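How do I get stains and garlic smell out of plastic cutting boards (and should I even bother with wood)?
Home Help Forum > Kitchen > Cleaning and Care 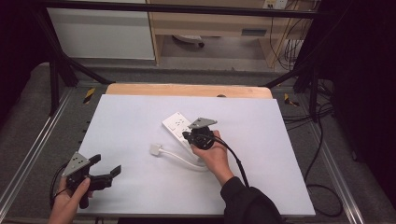

I moved into a smaller apartment in June and downsized the kitchen stuff pretty hard, so now I'm down to two cutting boards I use for everything. The plastic one has turned orange in the middle from sweet potatoes and carrots, plus there's a general garlic funk that does not go away no matter how much dish soap I throw at it. The other is wood, and I'm scared of ruining it so I mostly just wipe it and hope. What I want is for the plastic one to look like the big white board in the photo again, lying there on top of a light wooden one with rounded corners and looking so clean it's almost lavender. Mine was that color once!! I remember it!

What I've tried so far: dish soap and the scratchy side of the sponge, a cut lemon (smelled nice for an hour), and running it through the dishwasher, where it came out with a slight bend to it and still orange. It rocks on the counter now, so that's a second problem. I haven't tried bleach because I share the kitchen with a parrot and I get nervous about fumes. I have peroxide under the sink and a box of baking soda that might be older than the lease.

Also, do I oil the wood one? My aunt says olive oil, a friend says never olive oil. It's a plain board, nothing fancy, I think it was under 18 dollars. I'd like to keep it going but I'm not going to baby it.

Thanks in advance, I cook a lot and this is driving me a little nuts.

Posted by tworoomkitchen, Oct 25, 2022

soggybiscuit
824 posts

Orange from carrots and sweet potatoes is the easy kind, so don't throw anything out yet. The color dissolves in fat and not in water, so dish soap and a sponge mostly just push it around. Rub a little plain cooking oil into the orange part with a paper towel, let it sit a few minutes, wipe it off and you should see color on the towel. Then wash with hot water and plenty of soap so it isn't greasy. Do that twice if you need to.

After that, baking soda paste. Mix it with just enough water that it doesn't run, spread it on thick, and leave it while you eat dinner. Then pour a little of the drugstore peroxide (the 3 percent kind in the brown bottle) over it and let it fizz. It's pretty satisfying — my kids fight over who gets to pour. Scrub with a brush, not the sponge, because the stain you can still see after the oil is sitting down in the knife cuts and a sponge rides right over the top. Rinse well. Old baking soda is fine for this, by the way. It might not raise a cake but it'll still scrub.

If there's still a shadow left, put the board in a sunny window for a day or so. Sun bleaches that orange right out. I had a lid from a spaghetti container that I'd given up on and it came back almost clear after a weekend on the porch.

For garlic, the paste gets most of it. What really helped me was rinsing the board in COLD water right after I chop, before it goes in the pile by the sink. Don't let it sit there all evening with garlic juice on it, and yes I'm talking to myself here.

On the bleach, I'd skip it too with a bird around. The peroxide does enough. Just please don't ever mix peroxide and vinegar in one container, people love to combine everything under the sink and that's a bad one.

The bend is probably from the heat of the drying cycle. Sometimes you can lay the board on a flat counter, cover it with a towel soaked in very hot water, put something heavy and flat on top (I used a cast iron pan and a phone book, that's how old I am) and leave it until it's cool. It worked on one of mine and did nothing for another. Until it's flat, put a damp dish towel under it so it doesn't slide on you while you've got a knife in your hand. Next time, top rack and no heated dry, or just do it by hand.

Gravyboat_Annie

Throw it out and get a new one, life's too short. I buy the cheap ones at the restaurant supply place and replace them when they get fuzzy. Never had a stain last long enough to bother me lol

Your friend is right about the olive oil though. It goes rancid

planksandpans
38 posts

I'll take the wood half of this since the plastic is covered. (Annie has a point about the fuzzy part. If you can run a fingernail across the plastic and it catches in deep grooves everywhere, it's done, stained or not. Color alone isn't a reason to toss it.)

Food grade mineral oil is what you want. It's in the pharmacy aisle next to the laxatives, where it costs a lot less than the same stuff in the kitchen aisle with a picture of a board on it. Make sure the board has dried overnight first. Pour on more than seems reasonable, spread it with your hand or a rag, do the edges and the end grain too, and leave it standing up until morning. Wipe off whatever didn't soak in. A new or neglected board will drink the first coat and look thirsty again the next day, so do another. After that I do mine whenever water stops beading on it, maybe once a month if I remember, and I often don't.

Please wash it! Wiping and hoping isn't enough. Hot water, soap, quick scrub on both sides, rinse, dry it with a towel and stand it on edge so air gets to both faces. Soap won't hurt it. What ruins wood is soaking it in the sink or putting it through the dishwasher, and I have a split one in the garage to prove that. Washing only one side all the time can also make it cup, so do both even if you only used the top.

For smells on wood, coarse salt and half a lemon works better than it does on plastic. Sprinkle, scrub with the cut side, wait five minutes, rinse. I know the lemon let you down already but the salt is doing a lot of the work there.

With just two boards I'd keep raw meat on the plastic one and put bread, fruit and vegetables on the wood. Onions and garlic are a judgment call. I do mine on the plastic, and I've still had an apple taste like shallot, so my system clearly has holes in it.

If the wood ever gets rough, a light sanding with fine paper and a fresh coat of oil brings it right back. I've done that to a thrift store board a couple of times now and it's the nicest one I own.

tworoomkitchen

Oil trick worked on the orange!! The paper towel looked like I'd wiped down a traffic cone. There's a faint shadow left in the middle, so it's in the window now, far away from the bird. Going to look for mineral oil tomorrow. Still rocks on the counter but I've got the damp towel under it.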